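PRESS RELEASE

For immediate release
2024-02-04

Plarnbridge robot club opens its doors for a stockroom challenge

Hello from the Plarnbridge robot club! I'm Kumaresan Poojary, I run the evening sessions, and I was told a press release ought to be written by somebody sensible in the third person. We couldn't find one of those, so you've got me.

The news is that our students are putting on their first public demonstration, and we'd love local papers, radio, schools, parents and anyone who is simply a bit curious to come along. It's called the Kongkaew Stockroom Challenge, and it's the end point of a project that has eaten most of our winter. Two student teams will each use the club's two-armed robot to pick parts off a set of shelves, carry them across and put them in a storage bin, in the order printed on a pick list they won't see until the start of their run. Each team gets 60 minutes, and that has to cover setting up, fixing whatever has come adrift and doing the actual picking.

If that sounds easy, please do come and try it. We'll have a practice shelf for visitors and I have yet to meet the grown-up who does well on it first time.

How we got here

The club started as a coding group. We did the usual things with little wheeled robots and tape on the floor, and it was good fun, but the older students kept asking when they'd get to work on something with hands. Last year we put in for a Kivum Fund grant with a plan the students wrote themselves (I corrected the spelling and took out one joke), and to our enormous surprise they said yes. The money pays for the robot, the parts and a year of evenings in the long room at Tretport Hall.

The students chose the stockroom theme. A few of them have weekend jobs in shops and had strong opinions on how badly things get put away. So we built ourselves a small stockroom along one wall, with parts on the shelves and a bin on the floor, and since then the whole club has been arguing about where everything should go.

We have 9 students in the project group, aged from 13 to 17, split across the two teams. One team calls itself Left Hand and the other calls itself Other Left Hand. I had no say in this.

What the robot has to do

The pick list mixes flat, thin things with chunky ones, and big with small. The trays look like the easy job, being large and fairly light, but they're awkward to grip by the edge and they swing round if you take them off centre. The square blocks are nice and solid, only they sit close together, so a clumsy grab for one can shove its neighbour. And the discs! I have heard more groaning over the silver discs than over anything else we've done. They lie flat on the shelf and there's precious little to get hold of.

Then there's the bin. It's shallow and it already has boxes in it, which was Uthai's idea. Uthai Phetsri is our other tutor and she used to work in a real warehouse, and she said that no bin she ever packed was empty when she got to it. The students weren't pleased. They now have to find a gap for each item and lower it in without clouting the rim, and I think it's made the whole thing far more interesting to watch. 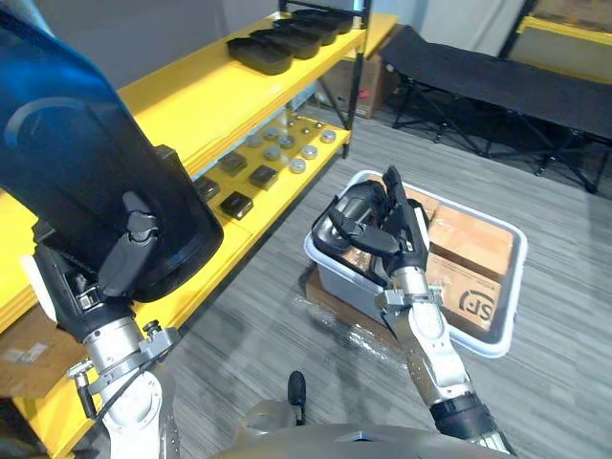 Working the storage bin at Tretport Hall, with trays, blocks and silver discs on the yellow shelving. Photo: Plarnbridge robot club.

Scoring is simple enough. A part placed inside the bin earns points, a dropped part loses a few, and a part put in out of order counts for nothing at all. The best possible score is 88. In practice the teams have been landing well short of that, though I've been asked by both of them not to print the numbers, and I'm a man of my word.

What they've learned

I could go on about this for pages, so I'll stick to a couple of things.

In January we had an evening when nothing worked. Left Hand had rewritten their gripping routine from top to bottom and it was, to be fair to them, much tidier than the old one. It also closed the fingers a moment before the hand had arrived. Every time. They spent the evening hunting for the mistake and found it when we were already stacking chairs, and the cheer brought somebody down from the choir practice upstairs to ask if we were all right.

The other thing is notebooks. Uthai makes both teams write down every run, what they changed and what happened. There was a fair amount of moaning about it to begin with. Now they won't start a run until somebody has a pen ready, and last week I saw the two teams swapping pages – this from people who in the autumn had been hiding their screens from each other.

"I wanted them to see how much thinking goes into picking up one thing," says Uthai. "You and I reach for a cup and don't notice we've done it. They've had to decide where the hand starts, how wide it opens, which way it turns and when to let go. Some of them have started watching their own hands at dinner. A parent told me it's quite off-putting."

Coming along

The challenge will be held in the long room at Tretport Hall during the spring term. We're waiting for the hall to confirm the day and will send it to everyone on our list as soon as we have it. Entry is free. Younger children are very welcome as long as they come with an adult and stay behind the line while the arms are moving.

There'll be tea and squash, the practice shelf I mentioned, and a table where the students will show their notebooks and talk you through their code for as long as you can stand it. They love being asked questions, so please ask them lots.

We also have room for new members. You don't need to have done any coding, and you don't need to bring a laptop. If you're between 11 and 17 and live in or near Plarnbridge, just turn up to an evening session and have a go. We could do with another adult helper too, particularly one who's handy with a screwdriver.

Notes for editors

The Plarnbridge robot club meets in term time at Tretport Hall and is run by Kumaresan Poojary and Uthai Phetsri. The Kongkaew Stockroom Challenge is a student project paid for by the Kivum Fund.

Journalists and photographers are welcome at the challenge and at practice sessions beforehand, but please get in touch first so that we can sort out permissions with parents. Both tutors are happy to be interviewed. So are most of the students, and Other Left Hand have asked me to say that they're available at short notice.

For more details or to be added to the list, contact Kumaresan Poojary through the front desk at Tretport Hall, Plarnbridge.

Ends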